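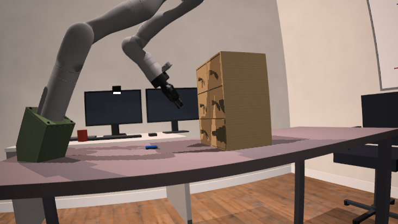 January 9, 2022

Long day, sore neck, no regrets. I got to the shop before Stuart did, which never happens, and had the heat going and the coffee half gone by the time he stomped in complaining about the roads out of Vustthorpe.

The plan for today was reach. Before I cut or bolt anything for real I want to know that the arm can get to every drawer without its elbow doing something stupid, so all of this is still happening in the simulator. I built the room in there back in December (curved desk and all, and yes, I made the top pink, and Stuart has opinions about that) and then put the cardboard drawer unit on it, six drawers, two across. The top row was easy. Middle row, fine, a little ugly on the far side. The bottom row is where it all went to pieces -- the wrist has to fold so far under to get the fingers down near the desktop that the solver just gives up and throws its hands in the air.

We tried moving the base mount back. Then forward. Then I turned it 19 degrees, which helped the bottom left drawer a lot and wrecked the top right one. Typical! Stuart said to raise the whole mount on a block, and I said no for an hour, and then we raised it 90 millimeters and the top row got better and the bottom row got worse, so I got to be right for once. I put it back down.

What did help was Wayne's idea. He called around lunch about something else entirely (he wants his Stevwood clamps back, I know, I know) and I ended up whining to him about the drawers. He asked why I was starting every move from way up high with the gripper pointing straight at the floor. Good question. I had no answer except that it's how the Cendetti tutorial does it. So I set a new start pose with the gripper tipped over on a diagonal and already partway toward the cabinet, and ran the batch again. 546 tries, and the bottom left drawer opened in more than half of them. Last week I think it opened twice, and one of those was the cabinet falling over.

Bottom right still won't go. I'm leaning toward sliding the cabinet closer to the base and seeing what that does, but it was getting late and Stuart had to eat something that wasn't crackers.

Other stuff, so I don't forget:

- Friction on the drawers is a guess. Need to pull a real cardboard one with the luggage scale and write the number down this time.
- The blue marker is supposed to end up in a drawer eventually. Haven't even tried picking it up yet. It rolls if you look at it wrong.
- Frade order: still 3 bearings short. Email them again, nicely.
- Save the new start pose under its own name!! I overwrote the good one in December and I'm still mad.

Stuart wants to start on the real mount next weekend. I want the bottom right drawer first. We argued about it in the parking lot until our feet got cold and then went home without settling it. Clamps are in the trunk for Wayne.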